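Okay friends, I've had a lot of messages asking how it went at the Olmedo Film Festival this year, so I'm going to do one long thread and then go lie down. Get a drink. I'm chatty today. 🧵

---

First, for anybody new: Olmedo is a small festival. One main theater (the Ollside, which has 503 seats and a balcony that creaks when you shift your weight), one converted dance studio for the shorts, and a tent where they serve soup. I've been going for years and I love it the way you love a diner.

---

The big news, and the reason most of you are here, is that they gave this year's Lantern Award to Esperanza Figueroa. I may have made a sound in public when they announced it back in February. A woman at the pharmacy asked if I was all right.

---

If you don't know her work, I'm a little jealous, because you get to start fresh. She's been acting since she was 21, mostly in supporting parts, the kind where you say "oh, it's HER" and sit up straighter. Then she began directing in her forties and everything she'd been storing up came out at once.

---

The Lantern isn't a lifetime award, by the way, and she made a point of that on stage. It's for "a body of work still in motion," which is the festival's wording, and she said she'd checked twice before agreeing to come. Big laugh. She has wonderful timing even when she's nervous, and she was clearly nervous.

---

The tribute was sold out. I got in off the standby line after an hour and a half on the sidewalk, next to a couple who had driven in from two counties over with a thermos and a bag of clementines, and who fed me like I was their own child. If you're reading this, clementine people, thank you!

---

They opened with a clip reel, and I'll be a tiny bit grumpy here: it was too short, and it leaned hard on the last two pictures. Not one second of Disis! I wanted to stand up and object. Disis is where she plays the older sister who keeps the ferry ticket office, and she's in it for maybe ten minutes and I think about her every week.

---

(Someone is going to reply that Disis is slow. Yes. It is slow. So is a good bath.)

---

After the reel came the conversation, which ran long in the best way. The moderator was the festival's own programmer, and she'd plainly done her homework, and once or twice she just let a silence sit there until Esperanza filled it with something better than an answer.

---

My favorite bit was about money. Her first feature as a director was shot with a crew so small that the makeup person was also driving the van, and she told us the whole costume budget was 2,000 dollars. Then she said the coat the lead wears in the last scene was her mother's, and that her mother came to the premiere and asked for it back.

---

I looked over at the clementine people and all three of us were dabbing at our eyes over a coat.

---

Then the screening itself, which was Erier, her new one. I'll be careful because it hasn't opened anywhere near most of you, and I was raised right. So this next part is only what you'd learn from the first fifteen minutes.

---

Erier is about a country doctor who's been retired for some years and gets talked into teaching again for one winter. The students are worn out, the building is freezing, and she doesn't especially like any of them. That's your setup. From there it gets a lot stranger and more tender than I was braced for.

---

What I loved is how much of it is people working. So many movies about doctors are all hallways and shouting! Here you get long stretches of someone just learning to do something with their hands while someone else watches and keeps quiet, and I was on the edge of my seat, truly, over practice sessions.

---

She talked about this in the Q&A. The young actors took lessons before the shoot and kept practicing between setups, and she told them she didn't care if they got good at it, she cared whether they looked down at the right moment. I've been turning that over ever since.

---

The sound is a big part of it too. There's almost no music for the first half. You hear the radiator, and chairs, and a bus going by outside, and when a piano does come in (it's somebody practicing badly in another room) the whole theater seemed to lean toward it.

---

Now, a complaint, because I promised you all a fair report: there's a subplot with a nephew and a piece of land that I could've done without. It takes up a good chunk of the middle. He's a fine actor, the nephew, but each time we went off to look at that field I wanted to get back to the classroom.

---

My friend who saw it the next morning says the field is the whole point. We argued about it through an entire lunch and she had to reheat her soup. So your mileage may vary, and if you're a land person, maybe you'll be happier than I was.

---

Running time is on the long side. I'd tell you to use the restroom beforehand, especially at the Ollside, where the line for the ladies' goes down the stairs and out past the popcorn. They've been promising to fix that since before I had bifocals.

--- 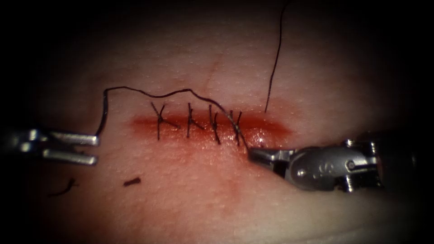 ---

Anyway, back to the Q&A, which had one truly great question, from a teenager up in the balcony. She asked how you know when a scene is over. Esperanza thought about it so long that the moderator started to say something, and then she said, "When I stop wanting to help them." And the kid wrote it down! I could see her little phone light going.

---

There was also a man who had a comment more than a question, as there is at every festival, and it concerned lenses, and it went on for a good while. Esperanza listened to every word of it and thanked him by name. I'd have been much less gracious, and I'm a nice person.

---

She was asked if she'd go back to acting full time and she said no, but she'd take a small part in anything if the lunch was decent. If any casting people follow me (I doubt it, you're all my cousins and people who like soup), please see to the lunch.

---

A few quick notes on the rest of the festival, since I did leave my seat now and then.

The shorts program in the dance studio was stronger than last year's. It got warm in there, and the folding chairs are still folding chairs, but I'd happily sit through the one about the two brothers and the wedding cake again tomorrow.

---

The late show on the second night was a restored crime picture I'd never heard of, and the print was gorgeous, and I slept through the middle of it. I'm sorry. I was up past my bedtime three nights running. What I saw of the beginning and the ending didn't seem to belong to the same movie, so I'll have to find it again.

---

The soup tent had lentil and a corn chowder. Get the chowder. If you come next year and I'm in line, say hello, I'm the one in the big green scarf telling strangers about Disis.

---

Several of you asked about passes. I bought the full one this time, which came to 186 dollars, and I made it to enough screenings that I feel fine about it. But do know that the pass didn't cover the tribute, which was ticketed separately, and that's how I ended up on the sidewalk. It's in the small print. I don't read small print, I read reviews.

---

If you only want one or two movies, skip the pass and buy singles at the window. The line moves, the folks working it are kind, and they'll tell you frankly which shows are going to fill up.

---

As for when the rest of you can see Erier: the distributor hadn't announced anything when I left. Somebody in the lobby said fall, somebody else said streaming, and neither of them sounded like they'd know. I'll post here when there's a real date, so please stop texting my sister.

---

In the meantime, go find Disis at your library. Ours had it on the shelf by the large-print westerns, misfiled, and I've moved it to where it belongs. Watch it on an evening when you've got nothing in the oven.

---

Adding one more because my niece asked whether I got to meet her. Sort of! She was coming out the side door with her coat over her arm as I was going the wrong way looking for my car. I said "the ferry office," just those words, like a lunatic, and she put her hand on my sleeve and said "oh, I loved that desk."

---

So I'll be thinking about the desk now, too. Okay, dinner. I'll answer replies after the dishes, and if you saw Erier and you're on the side of the nephew, I do want to hear from you, kindly.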